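# Desktop computer

A desktop computer is a personal computer that lives in one place, usually on or under a desk, and gets its electricity from the wall. I keep this article on my own little wiki, so you'll have to put up with me saying "I" in it (Evander Mackay, who looks after the printing press pages, thinks this is terrible manners for an encyclopedia, and he's probably right). I've been fixing and hoarding these things for most of my adult life, and I still think they're the nicest kind of computer to own!

## What counts as one

People argue over this more than you'd expect. I use the word for any computer where the screen and keyboard are separate and the main box is meant to stay put. Towers count, and so do the flat cases that used to sit under the monitor. All-in-ones, where everything hides behind the screen, I'll let in on a good day. Laptops plugged in forever don't count, sorry.

## The main parts

The processor, or CPU, does the actual computing. It sits in a socket on the motherboard, which is the big circuit board everything else connects to. Most processors wear a metal lid called a heat spreader, and a cooler gets clamped on top of that with a dab of thermal paste in between.
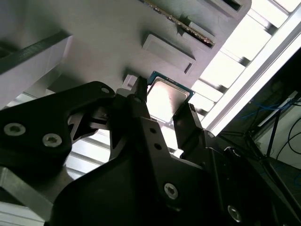 Memory, or RAM, holds whatever the machine is working on right now and forgets it all when the power goes. Storage is the long-term stuff. For decades that meant a hard drive with spinning platters, and I do miss the sound a little, but solid-state drives are so much faster that I'd never go back. A graphics card draws the picture on your monitor, although plenty of processors can manage that on their own if you aren't playing big games.

## The case

Cases come in a handful of standard sizes, and the best thing about that is you can keep one for years while swapping out everything inside. My own is a beige Losell tower that I bought secondhand in Cullville one June, and it's now on its fourth motherboard. The side panel never quite closes. I love it anyway.

Early home machines were often a keyboard with the whole computer packed underneath, so there wasn't much of a case to speak of. Then came the flat boxes, with a heavy glass monitor parked on top, and after that the tower took over, mostly by being easy to shove under the desk. Beige hung on for ages. Black took its place, and then windows and colored lights showed up, which I was snooty about for years until I put some in my own machine. 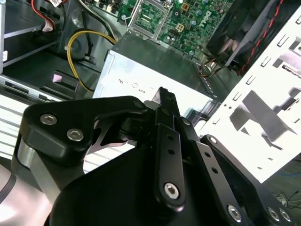 Small cases have caught on too, and some are hardly bigger than a lunch box. They look great on a desk, but they're fiddly to work in! My friend Sebastião Evangelista built one in a tiny Kultutov case and had to take it apart 2 times before the cables would lie flat enough to get the lid on. He says it was worth it. I wouldn't have the patience.

## The power supply

The power supply takes the alternating current from the wall and turns it into the lower direct-current voltages that the parts want. It's usually a metal box with a fan, held in with screws at the back of the case. Please don't open one up, even unplugged, as the capacitors inside can hold a nasty charge. If it's dead, replace the whole unit.
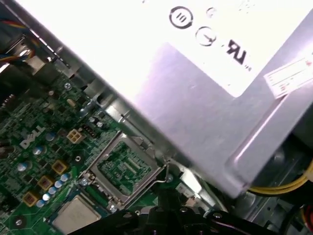
*A desktop power supply with its printed markings, including the UL logo.*

## Upgrading and repair

This is where a desktop really shines, if you ask me. More memory is often the easiest fix for a slow old machine, and a solid-state drive is the one people notice most. Before you buy anything, look up what your motherboard takes, then turn the power off, pull the plug, and touch bare metal on the case so you don't zap something with static.

Dust is the other big thing. I clean mine with a soft brush and a can of air, holding the fans still with a finger so they don't spin up.

## See also

- Motherboard
- Thermal paste
- Computer monitor
- Leite keyboard (stub, please help me finish it!)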